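Ticket: Terkville ground scoreboard, visitors' penalty count
Last updated: May

Steken panel resets the visitors' penalties to zero at every fifth flag. Terkville took 5 in the first half alone, so the board had us as saints by the break. Power cycled twice, no change. Ibarra firmware reloaded, no change.

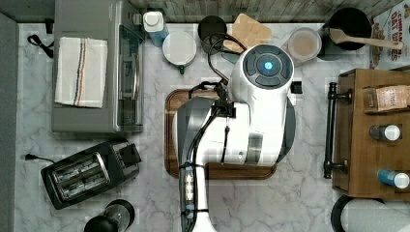
Controller swapped for the Zativden spare, count now holds past 300. Kitchen counter above, marble-patterned, with the toaster oven on the left for company – grander than the press box. Cable to the end zone still drops the colour on the down marker. Leaving open.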